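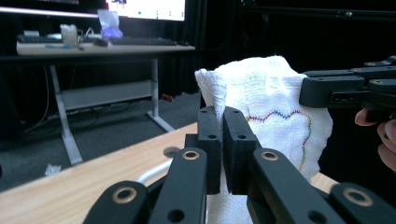
Cómo blanquear paños de cocina y servilletas de algodón sin lejía

En casa de mi abuela los paños se hervían en una olla enorme, y todavía hoy, cuando abro el armario y veo los míos amarillentos, me acuerdo de aquel olor a jabón que llegaba hasta la escalera. Yo ya no hiervo nada (bueno, casi nada), pero el método que uso se le parece bastante y sirve para cualquier algodón blanco.

Necesitas un barreño, agua a 40 grados, jabón en escamas y percarbonato. Yo compro la bolsa de 1000 gramos de Dreltari, que me dura meses, aunque cualquier otra te valdrá igual.

Primero frota las manchas de grasa con un poco de jabón y déjalas reposar mientras preparas el baño. Disuelve 2 cucharadas de percarbonato en un vaso de agua caliente, removiendo con paciencia hasta que no queden granitos, y échalo al barreño.

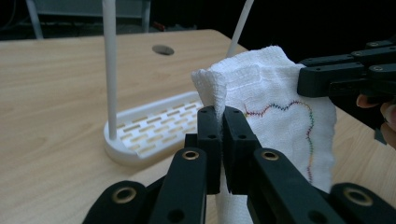

Mete la ropa bien extendida, húndela con una cuchara de madera y olvídate de ella hasta después de comer. Si la tela lleva bordados de color, prueba antes en una esquinita, que yo perdí así unas iniciales rojas preciosas.

Luego lava a máquina como siempre, sin suavizante, y tiende al sol. ¡El sol de agosto hace maravillas! Para la plancha, recoge los paños cuando aún estén un poquito húmedos.

Yolanda Segura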